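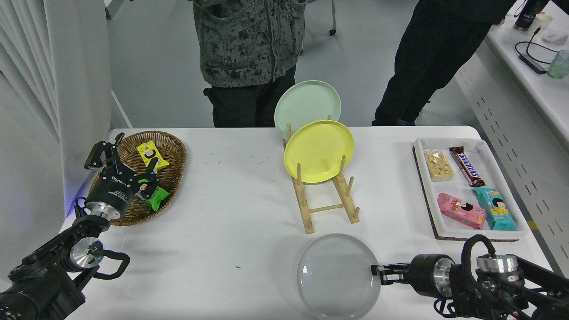
Flirkness, 16 March 2018. Privgate will supply snack baskets to staff rooms and small meeting rooms across the town from September, under a new agreement with the Tododell wholesale market. Each room gets an oval woven basket, kept on the table and stocked with wrapped snacks in single packets. The service costs £8 a week per basket, with delivery included.

The company ran a trial at 4 offices in the Hauser building over the winter and delivered 882 packets. Customers asked for more savoury choices and fewer nut products, and the range has been changed to match. A list of ingredients and allergens comes with every delivery.

Privgate has places for 100 baskets in the first round. Orders are open now to any business or charity with a Flirkness address. There is no minimum contract, and baskets remain the property of Privgate.

Price lists and order forms are available from the Privgate office at Tododell market, open weekday mornings.

ENDS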